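Home | Reviews | Arms | Grippers | Bench | Archive

Last updated: May

Brandholm finger set for two-arm tabletop cells

I look after a two-arm cell and changed both grippers over to the Brandholm fingers after the old Skinner set wore smooth at the tips. The cell has run 3,047 cycles on them so far.

Fitting is simple. Power down, back out the old screws, seat the new fingers, then home each gripper before loading any task. Skip the homing and the closed position reads wrong, and the arm will squeeze small parts too hard. The supplied hex key is soft – use your own.

The manual asks for a screw check every 900 cycles. I found one loose screw at the first check and none after that. Cable slack matters more than the manual admits. Leave enough loop at the wrist for a full turn, and run the wrist through its range by hand before you tie anything down.

For grip setup I use small, light objects over a mat with printed lines, so that a drift in position shows up early. A tiny soccer ball over a toy field does the job well.

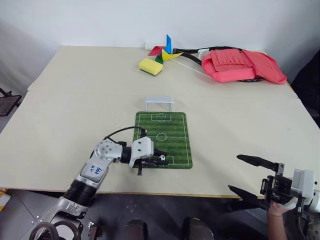
Close force is set in Kesitis, the control software, on a scale that stops at 2,000. I settled on 376 for the ball and more for fabric. Each side has to be set separately, and there is no copy button. Ivana Daza, on the late shift, keeps the values on a card by the controller.

Spare pads come from Brarnari and fit without trimming. I would buy the set again, with a better hex key.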